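Home | Games | Hobbies | Back Issues | Subscribe

The Case for the Case

A poker set usually comes into a house as a gift, gets used hard for one winter and then goes to the top of a closet. When it comes down again the cards are in a kitchen drawer and the dice have gone off to live with another game.

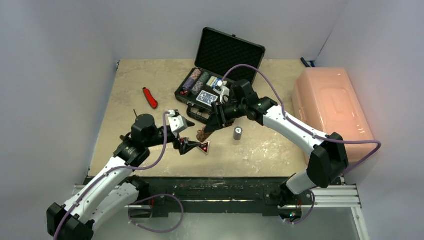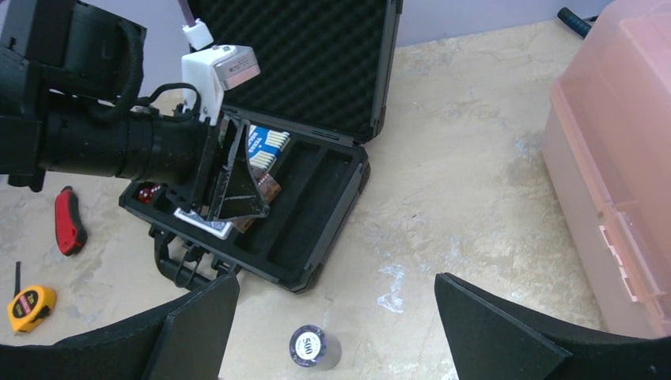

Black egg-crate foam lines the lid of the case.

Zlata Boiko has been repacking poker sets for six years. She buys them at estate sales, sorts out what belongs and sells them again from a table at the Halvorsen flea market. Last year she sold 314 of them, most to people who already owned a set and had given up on it.

Her first step is to take everything out. Chips go in one pile, cards in another, dice in a small dish. Then she looks at the foam. If a slot has torn along the edge, she glues it and leaves it overnight with a strip of wax paper folded inside. Crumbling foam gets thrown away. "You can't save it," she says. "It gets all over the felt and then you have two problems."

Chips go back first, sorted by color, with the highest values nearest the handle. That is only her habit, but she says players learn it fast. A full home set should give six people enough to play an evening, and 200 chips will do it if the stakes stay simple. She wipes each one with a barely damp cloth. Soap takes the shine off the printed ones.

Cards are harder. Boxes wear out at the flap long before the decks do, and a deck without a box ends up bent. Boiko keeps a drawer of spare boxes and matches them by size - bridge decks are narrower than poker decks, and plenty of sets hold one of each. She deals every deck out face up, by suit, before it goes in.

Dice go in last, in whatever compartment is left. Some owners put them in a little cloth bag. She doesn't bother.

Otis Haverford, who runs a monthly game in his garage, bought a set from her in July and still packs it her way. It takes him ten minutes at the end of the night. He used to leave it all on the table until morning, and the cat got into it.

Boiko's one firm rule is about the latches. Close both, then lift the case an inch and listen. If something slides, open it up and find out what.

3 comments

Darnell Whitfield
My foam went to powder too. Any idea where to buy replacement sheets already cut for chips?

Anum Marwat
We store ours flat under the couch. Standing it on end is what ruined the last one.

Chang-ho Jin
Disagree on chip order. Low values by the handle, you reach for those the most.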